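From: Deepika Kamath
To: sewing-room list
Date: 28/08/2022
Subject: Re: [sewing-room] Little drawers for buttons and bobbins

Hello all,

Indira, thank you so much for asking, you have given me an excuse to go on and on about drawers! I'm quoting your message here so the newer members can follow.

Indira Kartha wrote:
> Does anyone have a view on those small plastic drawer cabinets for
> haberdashery? My buttons live in jam jars and my bobbins live all
> over the house. I had a look at the Varby but it is solid all
> through and I know I would never open it. I don't want to spend a
> fortune. Also, do the handles fall off? The ones on my old Umow did,
> both within a year, and I have been opening it with a butter knife
> ever since.
>
> Indira

Right then. Get see-through ones, or as near as you can. I had opaque drawers for years with lovely handwritten labels, and the labels were wrong by the second week. Now I can see the poppers through the front and I don't bother labelling a thing.

The sort I like best at the moment is a white cabinet with drawers you can see into and yellow handles. The yellow is such a cheerful colour, like boiled sweets, and it is easy to find the handle when you have pins in your mouth and are only half looking.

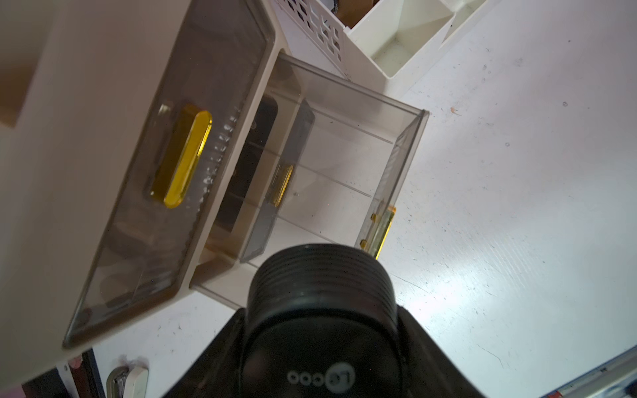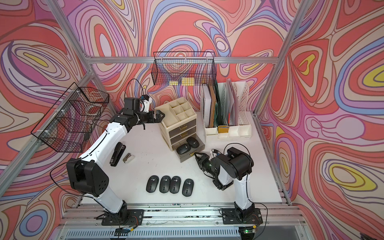
The drawer cabinet with the yellow handles, one clear drawer pulled out (first picture), and the white table with the swirly wallpaper round it (second).

I adore that wallpaper, by the way. All that coral and purple with the little pockets of yellow! I have been eyeing up something similar for the alcove behind my cutting table, though Balakrishnan says he would have to wear sunglasses to come in and borrow the scissors.

Back to buttons. I have 600 or so sorted and another lot still in a biscuit tin - no, let me be exact, as I did finally count them for the September swap: 600 sorted, 700 in the tin. I sort by colour first and only then by size. Aravind does it the other way round and we have agreed not to discuss it.

A few things I have found with clear drawers:

Tip the contents into a shallow dish to hunt through them. Scrabbling about in the drawer scratches the plastic, and the whole point is being able to see in.

Wipe them out with a soft damp cloth. Kitchen roll leaves fluff, and fluff in a clear drawer looks dreadful.

Don't put bobbins in with buttons. I know it is tempting. The thread ends find each other.

A bit of card stood upright makes a perfectly good divider. I cut mine from cereal boxes.

As for handles, Indira, give them a wiggle in the shop before you buy. If it rocks, leave it there. Manikandan stuck his back on the Flokau with a dab of clear glue and it has held for two years, so don't throw the old Umow out just yet! It would do nicely for zips.

I'm bringing my two spare cabinets to the September meeting if anybody wants to try them with their own bits and pieces. Bring the jam jars, Indira, and we'll have a proper sort with the kettle on.

Deepika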